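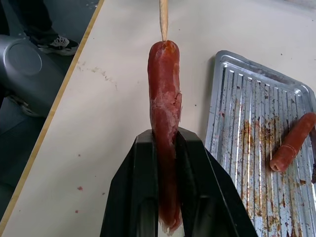 The first figure anyone gives you for a kitchen robot is the price of the arm, and it is the figure that matters least. I spent most of the spring with small food businesses that were working out whether to buy one, and I came away far keener than I went in. I also came away with a notebook full of things I would want on the budget sheet before I signed for so much as a bolt.

Take the gripper. Boxes and bottles are kind to a pair of hard fingers. A sausage is slippery, curved and never quite the same size as the last, and its casing can split. Getting a machine to pick one up by its lower half and hold it upright is a lovely bit of work to watch, and it deserves its own line in the plan. Buyers at Catterall, a ready-meals kitchen with a staff of 90, put their gripper money in as a single purchase. They have since changed that to a yearly cost, with spare fingers, a second set for the wash and a bit over for trying new shapes.

Then there is cleaning. Grease travels! It gets on trays, on tabletops and into every groove on a finger, and a robot that handles cooked meat has to be stripped and wiped down like any other tool in the room. Ask how long that takes, ask to do it yourself with gloves on, and write the minutes down. At Maltoto, who make street food for festivals, the team asked for exactly this at a demonstration and crossed two models off the list the same afternoon.

Trials are where I would spend more than feels comfortable. Maltoto set aside 400 sausages for theirs, on skewers and off, and did not expect to sell a single one. That sounds wasteful until you think about what they were buying: a proper look at the awkward cases, the bent ones and the burst ones, before any money went on the full system. They kept a tally of dropped items and torn casings by hand, on paper, and it has shaped every talk with suppliers since.

Floor space catches people out too. A wheeled base is a joy when you want to move the thing between benches, but it still needs room to turn, a socket nearby and somewhere to sit overnight. Privau, a bakery and deli, taped the outline on the floor and worked around it for a fortnight. They lost one prep table to the plan and gained a much better layout.

For staff time, Ilia's planning sheet is the best I have seen. It gives 102 hours to training in the first year, shared between kitchen and maintenance, and it puts those hours in the rota from October so that they can't quietly vanish. The sheet also has a blank row at the bottom marked "things we forgot" – with money in it.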